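I run a small shop that sells supplies for town meetings, school board nights and local campaigns, and the thing I get the most email about is our public comment kit. So this page is for that one item, the Zullness Public Comment Kit, and I'll try to answer everything I usually answer by email (Gudrun Meinecke, who packs the orders, has asked me very nicely to do this).

## What it's for

If you've ever sat through a council meeting where forty people want to talk about a zoning change and the chair is keeping the list on the back of an agenda, you already know. Speakers get skipped, somebody talks for nine minutes, the next person gets cut off at two, and then half the room is mad at the chair instead of talking about the zoning change. I served one term on a city council and I was that chair more than once!

The kit puts the speaking order and the clock where everybody can see them. It won't make an angry crowd less angry. It does take away one of the things they can fairly be angry about.

## What comes in the box

- Speaker timer with a green, yellow and red light, on a 15-foot cord
- Second display that faces the members
- 286 numbered speaker cards, printed front and back
- 4 clipboards with sign-in sheets
- Card tray with a slot for each agenda item
- Laminated rules card for the lectern, blank on one side so you can write your own

The timer plugs into the wall, no batteries. I had a battery version for a while and dropped it, after a Tuesday budget hearing when it died in front of the mayor and I had to run the thing off my wristwatch.

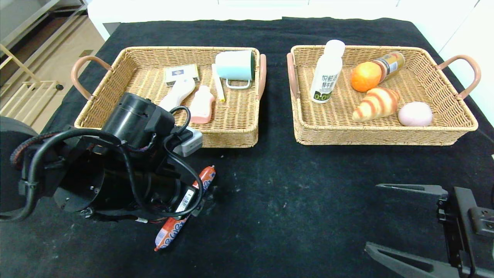 The speaker cards have room for a name, the agenda item and a check box for "for," "against" or "other." I went back and forth on that last box for ages. Nazmiye Baysal, a clerk I've known since my council days, talked me into it, and she was right, people use it constantly. There's no line for a home address on the standard card. If your rules call for one, order the long card and say so in the notes, same price.

## Which size to get

The standard kit is fine for a regular council or board meeting. If you're holding a hearing on something that fills the gym (school closings, a bypass, anything with the word "stadium" in it), get the large one. It has a bigger display and 16 clipboards, so you can run several sign-in tables at the door. You can also buy the Silivden floor stand separately and put the display up high, and I'd do that in any room with folding chairs and a flat floor.

Already have an old Wunosell timer? Keep it! Our cards and tray work with any clock, and I sell them on their own.

## Setting the clock

Turn the dial to the minutes you want and press once. The yellow light comes on with thirty seconds left, and you can change that with the switch on the bottom. The buzzer has a low setting and an off setting. I leave mine off and let the red light do the work, but Dirk Weidemann, who chairs a very lively water board, swears by the buzzer.

## Ordering and returns

Public bodies can pay by purchase order, just send it along with your tax-exempt form. Unopened kits can come back for a full refund, and opened kits can come back minus the cards. Refill packs ship flat by regular mail. Orders for January swearing-in sessions pile up fast, so please get yours in by the first week of December.

Page last updated 21 October 2025. Prices are on the order form.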